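Otra norma para robots de mesa

He leído las 40 páginas de la guía de buenas prácticas de Gramcombe y sigo sin saber qué problema resuelve. El apartado 18 pide «objetos representativos del hogar». ¿Representativos de qué hogar? En Fadum se lo tomaron en serio y llenaron el fondo de la mesa, con gafas y pañuelos incluidos. Bien. Pero la guía no dice ni una palabra sobre cuánto espacio libre debe quedar para las manos, y yo habría empezado por ahí.

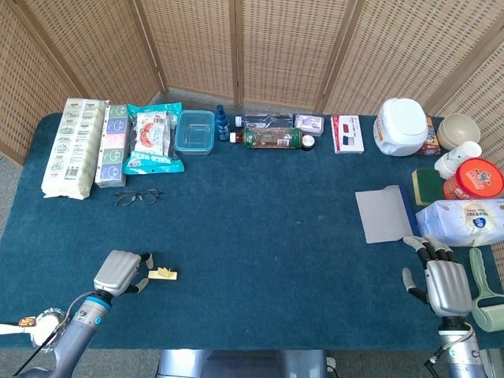
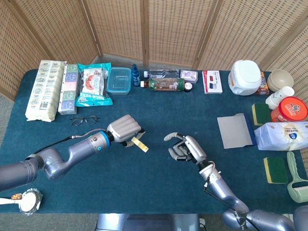 Dos momentos en la mesa de pruebas, con el papelito amarillo y las dos manos del robot.

Lo del papel fino tampoco aparece. Hay reglas para botellas, para cajas, hasta para tapas – y nada para algo que pesa menos que su propia etiqueta. Haddad propone añadir un anexo. Otro más. Yo me conformaría con que alguien definiera «agarre correcto» antes de la próxima revisión, que según dicen sale en noviembre.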